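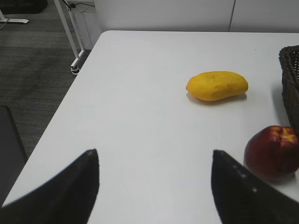
Mango on the white top.

Levora Pitari kitchen table, white
Price paid: £318 including delivery
Reviewed by Miłosz Zawadzka

I bought the Pitari in March to replace a round pine table that had gone wobbly. I wanted something plain, with straight edges, that could go against the wall under the window and be pulled out when people come to eat. The other tables on my shortlist were the Cruzado, which has a drawer at one end, and a folding one from Flumetti. The Cruzado was too deep for the room and the Flumetti felt light when I leant on it in the shop, so I ordered the Pitari without having seen it.

Delivery

It took 17 days to arrive. The website gave a longer estimate than that, so I have no complaint about the wait. The driver rang ahead and brought the boxes as far as the hall, which was all I had paid for. The top comes in one box and the legs and rails in another. The top is heavy and you will want two people to carry it up a flight of stairs. The packaging was mostly card with foam at the corners, and there was no damage apart from a small dent on the inside of one rail, where it can't be seen.

Putting it together

The instructions are drawings only, with no words. They are clear enough until you get to the corner brackets, which look the same either way up in the drawing and are not the same in your hand. I fitted one upside down and had to take it off again. The slanted side of the bracket faces the floor.

An Allen key is supplied. It works but it is short, and the bolts nearest the rail are awkward to turn, so I switched to my own. Do all the bolts up loosely, stand the table on its feet, then tighten them. I did it on the floor on an old duvet with the top face down and was finished well before lunch. The feet screw in and out to level it, and ours needed that, as the kitchen floor drops towards the back door.

Using it

The table is steady. I have a pasta machine that clamps to the edge, and the old table used to creep across the floor when I turned the handle. The Pitari stays where it is. The clamp just fits over the edge with nothing to spare, so measure yours before buying if that matters to you.

Height is standard and ordinary kitchen chairs tuck in without trouble. Chairs with arms don't go right under because the rail hangs down a bit. There is enough knee room for me and I'm fairly tall, though a visitor who crosses his legs kept knocking the rail.

The long edges are comfortable to lean on but the corners are sharper than I would like. I have caught my hip on one more than once going past with the washing. With small children I would put something over them.
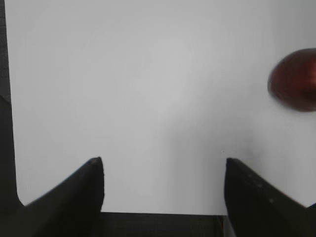 I had some doubts about choosing white for a kitchen, and the oak finish was the same price. After a few months I'm happy with it. The room faces north and the table makes it noticeably brighter, more than repainting the walls did. There is no grain or speckle in the top, and in even light the most you get is a patch of soft grey where a shadow falls on it. A dark red thing put down near the side stands out strongly. Crumbs do the same, of course, and so do coffee rings, so it gets wiped more often than the pine one ever was.

For cleaning I use a damp cloth and a drop of washing-up liquid. Beetroot came off straight away. Turmeric left a faint yellow mark that took a couple of days of wiping to go. Biro came off with a little surgical spirit, but Levora's leaflet says to avoid solvents, so try that at your own risk. I always use a mat under pans and haven't tested what heat does to it.

The legs have marked more easily than the top. The vacuum cleaner has taken a small chip out of one near the foot. Levora sells a touch-up pen, but it was out of stock when I looked and I used a bit of white enamel from the shed.

Guarantee

It is covered for two years, provided you register it online. The form asks for a batch number, which is on a sticker underneath the top. Write it down before you turn the table over. I didn't, and had to lie on the floor with a torch.

Good points: steady, easy to wipe, level feet on a bad floor.
Bad points: sharp corners, legs chip, bracket drawing needs redoing.

I would buy it again at this price. The matching bench costs nearly as much as the table and I have left it alone for now.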